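Thursday, after lunch

Blocks out on the brown table again. Same set as last time, the letter ones. Meifang wants the layout notes for the sorting activity before she packs the Stirach bin, so doing it now while Boyang is on the phone w/ Gevo about the lids.

Started with rows. Loose ones, running back toward the white panel, pastel sides every which way. Fine for laying out, bad for finding a letter. Prints are faint from low down and you end up leaning over the whole thing.
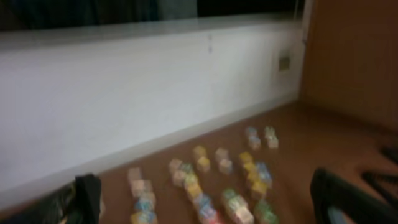 Gap between rows needs to be wider, a kid's hand won't fit without knocking the next one over. Try two block widths. Masking tape lines maybe?? ask Meifang if tape is ok on that finish.

Scattered is the other option. Looks messier but letters read better from above, esp. white on green or blue. Z, V, P, X all easy. Yellow ones I keep mixing up, have to pick them up and turn them. Would not start beginners on yellow.
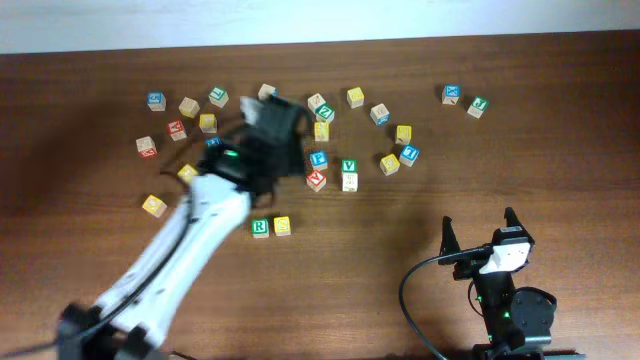

Also the instruction card is too long. 300 words for "find your letters and put them in order". Boyang says cut to 20 and a drawing. Agree. Cartwright version had a drawing and no one ever asked what to do.

Storage: bin 787 is the shallow one, lid bows if blocks are standing two high. Single layer only. Label it properly this time, the last label said BLOKCS and it went out like that.

Bustlow order is 2,000 cards, so card text has to be final before it goes to print. Do not send the March draft, it still has the old rules on teh back.

To do
- tape question
- short card text, me
- drawing, Boyang
- pull yellow blocks into own bag for the beginner round
- wipe table
- ask Gevo re deeper lid, if they ever call back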